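My Town Had a Meeting About Workplace Harassment. I Stayed for the Whole Thing.

Gemuma's council is deciding whether local employers can keep making workers sign away the right to talk.

I went to the Gemuma council meeting on Wednesday because I was told there would be a vote on nondisclosure agreements, and I have opinions about nondisclosure agreements. I signed one when I was 24. I got a check that covered my rent for a bit and a promise that the man who used to corner me by the copier would be "spoken to." He got promoted. I got a lawyer's letter reminding me that I couldn't mention it at parties.

So, yes, I had a dog in this fight, and I want you to know that up front.

The proposal is pretty simple. Any company that holds a city contract or gets a city tax break would have to stop using secrecy clauses to settle harassment complaints, unless the person who made the complaint asks for one in writing. It would also have to tell the city once a year how many complaints it got and how many ended in a payment. No names, no details, just the numbers. A company that skips the report would pay a fine of $1,000 the first time, and it could lose the contract if it keeps on skipping.

That last part is what filled the room. The clerk set out 30 chairs (she told me this herself, a little annoyed) and people were standing along the back wall before the pledge was over. The sign-up sheet for public comment ran onto a second page.

Norbert Kozma, the council member who wrote the thing, spoke first and kept it short. He said the city shouldn't be handing out public money and then agreeing not to ask what goes on inside the building. He also said he had knocked on doors all through November and heard the same story over and over, mostly from women, mostly told in a low voice on the porch. I believed him. I've told that story on a porch.

Then came the employers, and I'll try to be fair to them. A woman from Boros, the packaging company out by the highway, said her firm supports the goal but worries about small departments. If you have four people on a team and the report says one complaint, everybody knows who it was. That's a real problem! I hadn't thought about it, and I wrote it down. Kozma said he'd take an amendment that lets smaller companies report in a range, and she seemed okay with that.

The lawyer for Wukon was a different matter. Wukon runs the testing labs on the east side, and it's had a city tax break for as long as I've lived here. He told the council that confidentiality "protects all parties equally." He said it three times. I looked around the room while he was saying it and saw a lot of folded arms. You know who a secret protects? The person who did the thing. The other person already knows what happened.
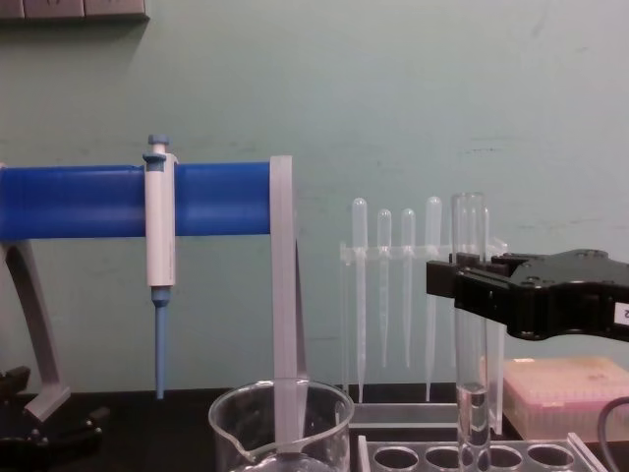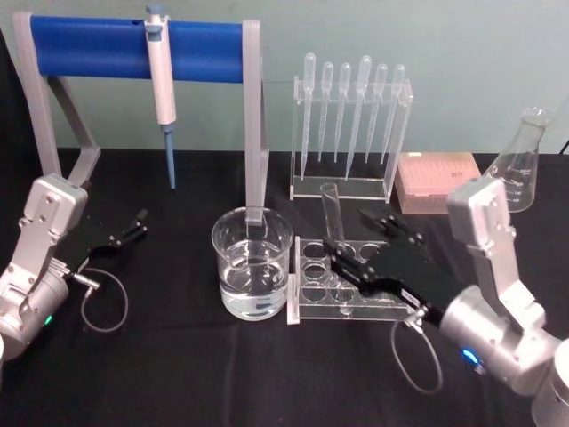

Pipettes and glassware on a lab bench.

When it was my turn I had two minutes, and I used up most of the first one trying to get the microphone to bend down to my height. I said what I told you at the top of this column, more or less. I said I still didn't know whether I was allowed to say it. A few people laughed, kindly, and Kozma asked if I wanted it kept out of the minutes. I said no. It felt good to say no.

The speaker after me was a retired machinist who had come to talk about a stop sign and had put his name on the wrong sheet. He said that since he was standing there anyway, he figured his daughter would want him to vote yes if he had a vote. Then he talked about the stop sign.

I also want to mention the young man from Rollora, the delivery outfit, who got up in his work jacket and said drivers there pass a list around by text message. It has the names of supervisors you don't want to be alone in the depot with. He said new hires get it on their first day from whoever is training them. When workers have to build their own warning system because the official one is locked in a drawer, I think we can stop pretending the official one works.

Now, there were people against the measure who don't run anything. One man said he was worried about false claims, and a woman behind me said the same thing less politely. I've heard this my whole adult life and I never know what to do with it. The proposal doesn't name anyone who's been accused. It doesn't lower the bar for proving anything. It asks a company to count its complaints and tell us the count -- that's the whole ask.

An online petition for the measure had 3,313 signatures when the clerk read it into the record, and this is a town where the library levy barely gets people off the couch. The written comments ran 80 percent in favor, she said. I don't think a petition should decide everything, but I do think a council should notice one.

They did notice, sort of. Instead of voting, the members sent the proposal back for the small-company amendment and put it on the agenda for their next session. I was grumpy about that on the drive home. I'd wanted to see the hands go up. But the council president said twice that it would come back, out loud and on the recording, and I plan to hold her to it.

A couple of practical things, if you live here. The draft is on the city website under pending business, and you can send written comments to the clerk until noon on the day of the next session. You don't have to tell your own story. You can just say yes or no and sign your name. If you want to speak in person, get there early, check that you're on the right sheet, and be ready to fight with the microphone.

And if you signed something years ago and you aren't sure what it covers, dig it out and have somebody read it. The legal aid office on Main does this at no charge. I finally called them Thursday morning. They want me to bring in the original, which is in a box in my sister's garage under the Christmas lights, so that's my weekend.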